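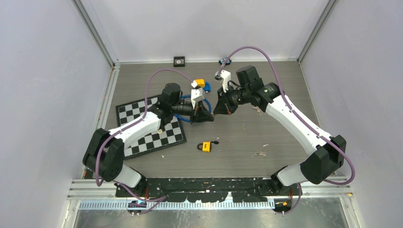
Why does the right arm lag behind my hand when I teach a handover by remote control?

The follower is most often waiting on a smoothing filter that was set for slow work. Lower the filter value for that arm, restart the session and record a short test before you go back to the real task.

Ticket: right follower late during handover
Product: Promavari two-arm teaching kit
Site: Jomholm, bench 6
Status: closed

Reported
The operator moves both leader handles together. The left follower keeps up. The right one arrives late, so the left gripper lets go before the right has closed. Small items get dropped, the toy car more than the padlock. It started in April after the software update. Out of 25 recorded demonstrations, 12 had to be thrown away.

First reply
Please swap the two leader handles at the USB hub and try again. Also send the session log and the settings file for each arm.

09:40
Handles swapped. The delay stayed with the right follower. Both files attached.

11:15
That rules out the handles. In the files you sent, the left filter is at 6 and the right is at 80. The update put the right arm back to its default and left the other alone. Set the right to 6, save, then power the arm off and on. Reloading the page is not enough.

13:30
Done. The value went back to 80 after the restart.

13:50
The settings file is probably read-only. Check the permissions in the Prusness folder, then repeat the step.

14:35
It was read-only. Changed it and the value now holds. Ran 12 handovers with the padlock and the car, no drops. The grippers close together again.

Do we need to record the good demonstrations from before the fix again?

14:50
Yes, if they are going into the same training set. The timing between the arms is different now. Keep the old ones in a separate folder marked with the filter value.

Closed by support. Default value passed to Grigaitė for the next release.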